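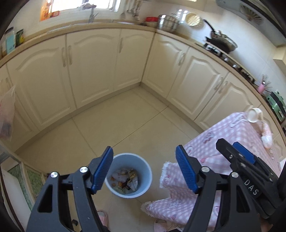 Lecture 9 - handheld gripper demos, wk 2
notes posted 2018-07-04, slides later

Recap: teleop is slow and needs the arm on site. Handheld = person carries the gripper, camera on the tool, no arm at all. Policy gets trained on what the tool camera saw plus finger opening.

Main result today is Clutwood (the home set). 16 kitchens, 400 demos, tasks picked by whoever lives there. Trash, cloths, dishes. Compare with Bite, the older set, one lab bench, same number of demos.

Tested in a kitchen neither set had seen:
Clutwood policy - 90 percent on bin pickup
Bite policy - 40 percent
Same network, same training steps. Only the data changed.

Why? Paper says variety of background. I only half buy it. Bite demos also all start from one height, so start pose is mixed in with background and they never split the two. Good exam-type thing to think about, also a decent project.

Two hand tools (Bamby rig, one per hand):
- each tool has own camera, wrist view only, no overhead
- the other gripper may come into view, or not. policy has to cope with both
- need relative pose between hands. They track each tool seperately then line up the clocks
- bad clock sync = hands arrive at different times. worst on cloth, rigid stuff forgives it more

Open bins: thin rim, pads cover part of it from the wrist view just when you need to see it. Finger width signal helps here. Drop it and bin pickup is the first task to go bad, cloth hardly moves.

Not covered: force. No sensor in the pads in Clutwood. Brusholm has it but only started in January, too small to say much yet.

For next time: read sections 3 and 4, skip the appendix on lens calibration unless your doing the project. Bring one failure case you think more demos would NOT fix, and say why.

Lab sign up sheet is on the door, pairs only.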